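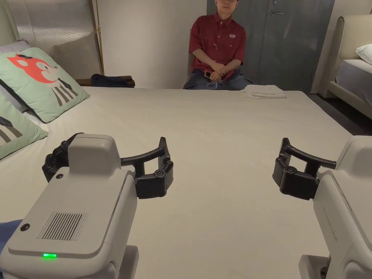
Rulholm Thrift and Home Club, Bedding and Laundry section

Thread: Thread count, is any of it real?

mossy_kettle
Went into Clandidetti on Saturday for a plain fitted sheet and came out annoyed. They've got a Vadora set on the end display, 90 quid for a king size, with "1354 thread count" in big letters on the band. Not 1300, not 1400. 1354. I stood there trying to work out how you'd fit that many threads into a square inch of cloth and still be able to bend it.

The one I've got at home says nothing on the label except cotton and a wash symbol. It's smooth, it fits, it's lasted years. So has anyone bought one of these very high number sets and can they tell me what they got for the money? I'm not after a link to the shop's own reviews, I've read those, they all sound like the same cousin.

fernandspoon
We have that exact Vadora set! I love it, sorry. It's heavy and a bit silky, and it feels like a hotel when you get in. I don't care what the number means, my partner stopped moaning about the bed and that was worth it to me.

old_bobbin
The number is nonsense but it's nonsense with a method behind it. You can only lay so many threads side by side before you run out of room. To get into four figures they take a yarn made of several thin strands twisted together and count each strand as a thread. So a cloth with a few hundred actual threads gets multiplied up. I worked in a mill shop when I was younger and the good stuff was never the stuff with the biggest number on it. It was long staple cotton, single ply, decent weave.

Heavy isn't a sign of quality by the way. Multi-ply is heavy. It also sleeps warm.

fernandspoon
Ours doesn't sleep warm.

old_bobbin
Ask me again in July.

mossy_kettle
That's what I suspected about the counting. Is there any rule against it? I'd have thought if you print a number on a packet it ought to be a number of something.

tallboy_drawers
It is a number of something, just not the thing you think. I wrote to Nwosu once about a duvet cover and asked how they'd arrived at theirs. Got a very friendly reply telling me their cotton was "crafted for restful nights". Asked again, got the same paragraph with a discount code under it. I used the code, to be fair.

The cover was all right. Pilled like mad down the side where I sleep, though, and that was after five washes. My cheapest set from the market hasn't pilled at all.

pegs_and_line
Pilling might be the wash and not the sheet. What was in with it?

tallboy_drawers
Whatever was in the basket. Towels, a couple of jumpers. I'm not running a separate load for a duvet cover.

pegs_and_line
Well there you go. Towels and knitwear shed fluff and rub, and the fluff grabs on to the loose ends on the cotton. Half the complaints about bad sheets on this board are really complaints about mixed loads. Wash bedding with bedding, don't stuff the drum, and go easy on the tumble dryer. And keep anything dark or new well away from pale sheets until you trust it. 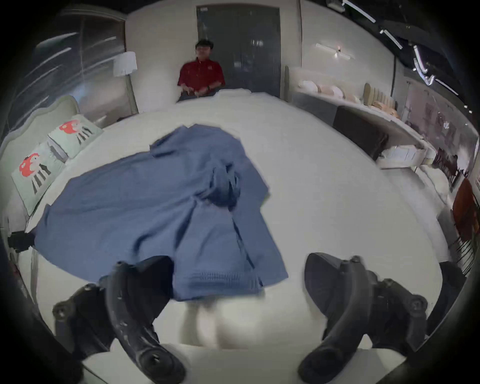

I'd also say turn jumpers inside out and do them on a short cool wash, never with anything that has a zip. You'll get less bobbling on both. I've got pillowcases from when I first moved out that still look decent, and they were bargain bin.

old_bobbin
I'll disagree with part of that. Washing matters, but good long fibre cotton will put up with a fair bit of bad treatment and short fibre cotton won't put up with much at all. If it pilled that early it was short fibre, whatever the basket had in it. The washing only showed it up sooner.

pegs_and_line
You can't know that from one man's duvet cover.

old_bobbin
No, but I'd put money on it.

quietlanding
Can I ask what people think about "100% Egyptian cotton"? I've always paid extra for that and now I'm wondering if I'm a mug.

old_bobbin
Depends who's selling. "Egyptian" only tells you where it was grown, if it's even true. It can be long staple or it can be ordinary. If the label mentions the staple length I'd take it a bit more seriously. If it has a pyramid on it I'd take it less seriously.

mossy_kettle
The Vadora band had gold writing but no pyramid.

quietlanding
Mine has a pyramid :(

tallboy_drawers
Percale or sateen makes more difference than anything you've all mentioned. Percale is crisp and matt, sateen is smooth and a bit shiny and it snags. People buy sateen because it feels lovely in the shop, then catch a toenail in it. The silky feel fernandspoon likes is going to be the weave, I'd guess, and you can get that for a lot less.

fernandspoon
I have checked and yes it says sateen. Still love it. I do think there's a bit of snobbery in this thread. If someone sleeps well on it, then it's done its job, and I didn't buy it for the threads.

mossy_kettle
No argument with you liking it. My argument is with the band round the packet. If they'd written "smooth, heavy sateen, washes OK" I might have bought it. They wrote a number that can't be what it claims to be, and then I start wondering what else on the packet was decided by the same person.

pegs_and_line
So what are you getting?

mossy_kettle
Plain percale, probably, if I can find one deep enough for the mattress. Clandidetti's own is around 5 pounds cheaper than anywhere else in Rulholm but they only had it in a sort of mushroom.

old_bobbin
Hold it up to the light before you pay. If you can see thick and thin patches, put it back. Then rub it against itself for a few seconds. If it goes fuzzy in your hand it'll go fuzzy on the bed.

tallboy_drawers
They're sealed in plastic in there now. I asked them to open one and they fetched the manager.

quietlanding
And did the manager open it?

tallboy_drawers
No. Tried to sell me a mattress topper.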